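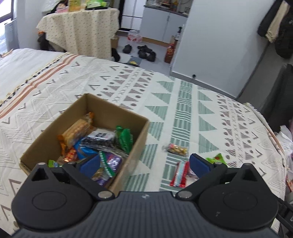 Open cardboard box of packaged snacks, set on the bed. See item 3.4.

GUEST ROOM AND PANTRY INSPECTION – CHECKLIST WITH COMMENTS
Property: Girnby House, upper floor and service corridor
Inspected by: Cledwyn Ellis
Reviewed by: Dezső Rácz
Period: December round
Rating key: OK = acceptable. ATT = attention needed before next round. FAIL = correct before the room is let.

1. Entry and exit

1.1 Room door closes fully from any open position – OK
1.2 Door closer arm secure, no oil leakage – ATT
Comment: Slight weep at the closer body in the Yuen room. Closing force still adequate. Wipe clean and recheck on Tuesday. Replace the closer if the weep returns.
1.3 Smoke seal continuous on three sides – FAIL
Comment: Seal missing on the latch side for most of the height. Painted over on the hinge side. Paint stops the seal from expanding correctly and must not be scraped off in place. Fit a new strip.
1.4 Escape route card fixed to back of door – OK
1.5 Clear width of corridor at least 900 mm – ATT
Comment: Measured at the linen cupboard with the cupboard door shut. Width is met, but falls short when the door is left standing open. Fit a self-closing hinge.

2. Detection and electrical

2.1 Smoke alarm sounds on test button – OK
2.2 Alarm within replacement date – OK
2.3 Outlets firm in wall, no scorch marks – OK
2.4 Extension cords – ATT
Comment: 2 found in the Kodow room, one plugged into the other. Removed the second. The bedside lamp now reaches the wall outlet if the nightstand is moved to the window side. Leave it there.
2.5 Space heater, where supplied, has working tip-over switch – OK
2.6 Kettle base and cord undamaged – OK
Comment: Heavy scale inside. Not a safety item, passed to housekeeping.

3. Food storage and pest control

3.1 No open food left in rooms between guests – OK
3.2 Dry goods on shelving, clear of the floor – FAIL
Comment: Flour and oats on the pantry floor against the outside wall. The wall is cold and the lower sacks feel damp. Discard the lower sacks. Do not move them to the shelf.
3.3 Dry goods in lidded bins, bins labeled – ATT
Comment: Bins are sound. Labels give contents but no date of filling. Add the date.
3.4 Guest snack stock held in closed containers – ATT
Comment: Cardboard is acceptable for delivery only. It holds moisture, gives cover to insects and can be chewed through. Transfer packets to a lidded bin on the day of delivery, check each for split seams and take the empty box to the recycling area. Beds are not to be used as a sorting surface.
3.5 Oldest stock to the front – ATT
Comment: Not followed on the middle shelf. Same comment as last round.
3.6 Bait stations in place and undisturbed – OK
Comment: Bumwood stations along the service corridor checked and re-dated. No take.
3.7 Gaps at pipe entries sealed – FAIL
Comment: Open gap behind the pantry sink, wide enough for a pencil. Pack with steel wool and seal over. Foam alone will not do.

4. Beds and soft furnishings

4.1 Mattress seams and tufts free of insect signs – OK
4.2 Headboard secure to wall or frame – OK
Comment: Fixings on the Yuen room headboard tightened during inspection.
4.3 Bedspread laundered or changed per schedule – ATT
Comment: Schedule sheet not filled in since the previous round, so this could not be confirmed. Treat all bedspreads as due.
4.4 Curtain cords tied up on cleats – OK

5. Water

5.1 Hot water at basin within set limit – OK
5.2 Unused outlets flushed weekly, log kept – ATT
Comment: Log has 2 missing weeks for the end bathroom. Flush before the room is next let and enter the time.
5.3 Shower head descaled – OK

Reviewer's notes (D. Rácz)

Items 1.3, 3.2 and 3.7 are to be closed before any booking is accepted for the rooms served by that corridor. Item 1.3 needs a joiner – the other two can be done in house.

Item 3.5 has now carried over. If it appears again it will be rated FAIL.

Item 2.4: check the lamp cord is not trapped under the nightstand leg.

Copies to: front desk, housekeeping, maintenance folder.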